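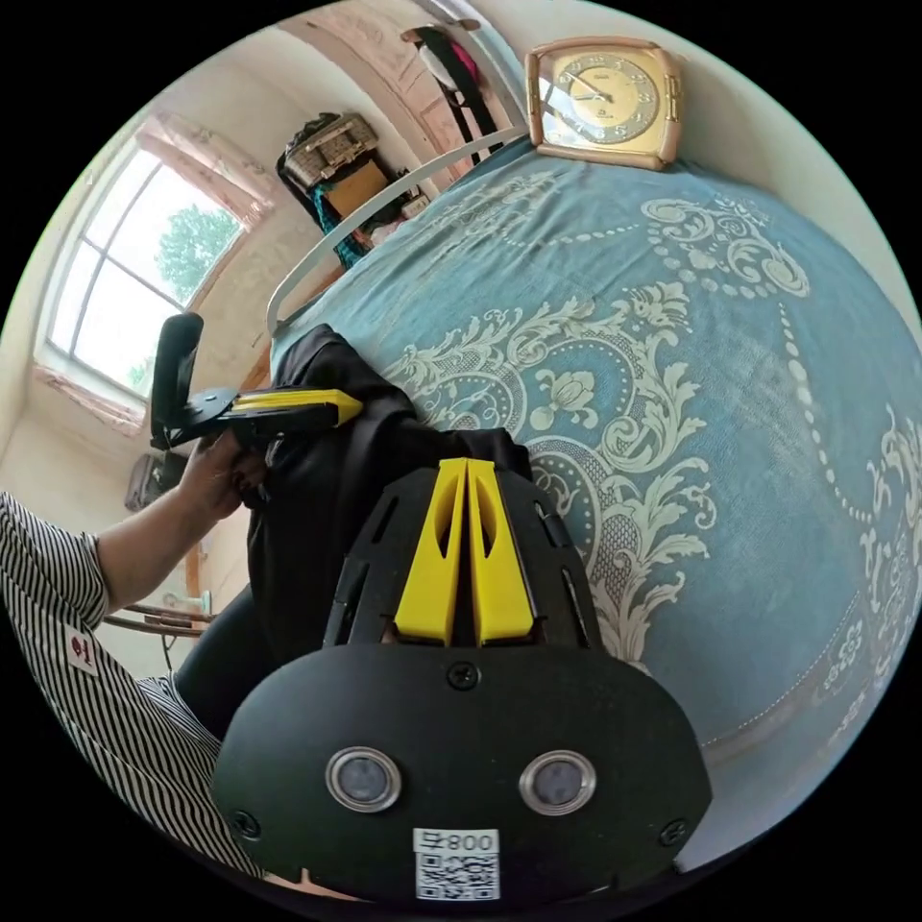

Black and white stripes over crumpled black cloth.

Keeping black things black (and the white next to them white)
Household & Laundry > Washing

saltedpretzel
26 February 2019
I have reached the age where I own a lot of black cotton, and it is all a slightly different color. There's black, there's a sort of wet-sidewalk gray, and there's one pair of pants that went brown out of what I can only assume is spite. Cold water, inside out, liquid detergent. I follow the rules. What am I doing wrong? Second question, same basket: black and white stripes. Which pile? I've been holding them back until I have enough for a stripes load, so I wear stripes twice a year.

gravelpath
Dryer. It's always the dryer. Hang them up.

odd_sock_38
It's not always the dryer. I haven't owned a dryer since we moved to Lirnerport and my T-shirts are the color of a pencil. My money is on hard water. The kettle looks like a cave in there.

gravelpath
Are you hanging them in the sun?

odd_sock_38
It's Lirnerport. We don't have one.

Mrs Tumble
Half of what people call fading is fuzz. The surface of the cotton gets roughed up by rubbing against zippers and towels, and all those little fibers catch the light and look gray. Hold the shirt by a window and look along it sideways. If it's fuzzy, no amount of dye or magic detergent will help you. Shorter cycle, lower spin, don't stuff the drum, and never with towels. I ran the laundry room at a small hotel for 12 years and towels are the enemy of everything, including other towels.

saltedpretzel
Went and looked sideways at a shirt. It has a pelt. I have been washing it with towels because they are also dark and I thought they'd have things in common.

bluecap
Has anyone tried Fulleo? The dark one, in the bottle with the moon on it. My sister-in-law swears by it, but she also irons dishcloths.

Mrs Tumble
Used it, liked the smell, couldn't tell you it did anything the cheap stuff didn't.

hemline
I can tell you. I did one pillowcase from a set in Fulleo and the other in store brand, every week from May until the box of store brand ran out. The Fulleo one is darker. I'll die on this hill, on that pillowcase.

gravelpath
Box? So one was powder? Then you tested powder against liquid. Powder often has bleach in it.

hemline
I tested a pillowcase against a pillowcase. I wasn't submitting it anywhere.

bluecap
Ok but the stripes.

Mrs Tumble
Stripes go with the darks if they've been washed a few times and never bled. First wash by themselves in cold, and take them out the second it stops. Leaving a wet striped shirt folded on itself in the machine overnight is how you get a gray and gray striped shirt.

odd_sock_38
Disagree, stripes go with the lights. The black part has nothing left to lose after the third wash and the white part picks up everything. I put one of those color-catcher sheets in with mine.

gravelpath
Those sheets are a tax on nervous people.

odd_sock_38
Mine comes out purple every time, so something's going on it.

gravelpath
Then you're washing something purple.

odd_sock_38
I'm not going to be spoken to like this about my own bathrobe.

hemline
What about dye? I did a pair of jeans with a packet of Nägeli black in the sink and they came out great. The sink also came out great, if you like a black sink. Read the label first though, polyester won't take it. I ended up with black pants and stitching in the original tan, like a cartoon of pants.

saltedpretzel
Status report. Darks separated from the towels, 22 minute quick wash, low spin, hung in the hallway, where they are dripping on the cat. Too early to say about the color. The stripes went in with the darks because Mrs Tumble scares me more than odd_sock does.

Mrs Tumble
Good. Shake them out before they dry or you'll be ironing the creases, and a hot iron makes black cotton go shiny at the seams.

saltedpretzel
I don't iron.

Mrs Tumble
I'm going to pretend that was a typo.

bluecap
So is that a no on the moon bottle? It's on sale at the Funutska till tomorrow.

hemline
Get two.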